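April, bench notes, Roder cell

Left wrist again. It had started creaking on the turn-in last night, so I came in early and had the cuff off before anyone wanted the arms. The cable was rubbing where it loops near the wrist - not through the jacket, but shiny enough that I didn't like it. Gave it a bit more slack, new tie, and wiped the old grease out of the joint while I was there. Alaric Thibodeaux reckons I use too much of the Gramach stuff and he's probably right, so I went thin this time.

Re-zeroed both arms after that. Left shoulder came up reading 608 and it should be 610, so I did it again from cold and got 610 on the nose. No idea what the first one was playing at! If you see 608, don't fiddle with the offset, just power down and run the zero again. 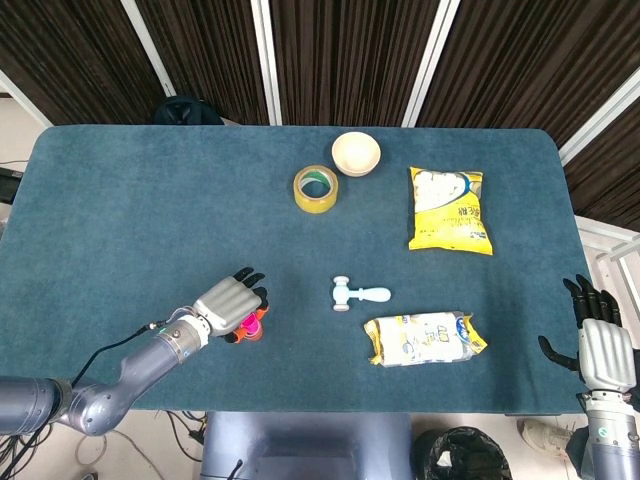 Small things are still the fussy bit. The left fingers want to curl further than they need to, and I've knocked the closing force down to 27 to see if that calms them. The snack bags crease if you so much as look at them, so start low and creep up. I haven't touched the right hand's settings at all, so please leave those be until I've got the left one sorted (I want something to compare against).

Still to do: brush the felt, it's getting smudgy, and tidy the cables on the floor by the left arm before one of us goes flying. Spare ties are in the Clikham drawer, 2 bags left. Nguyen-Tran still owe us a wrist seal - I'll ring them after lunch.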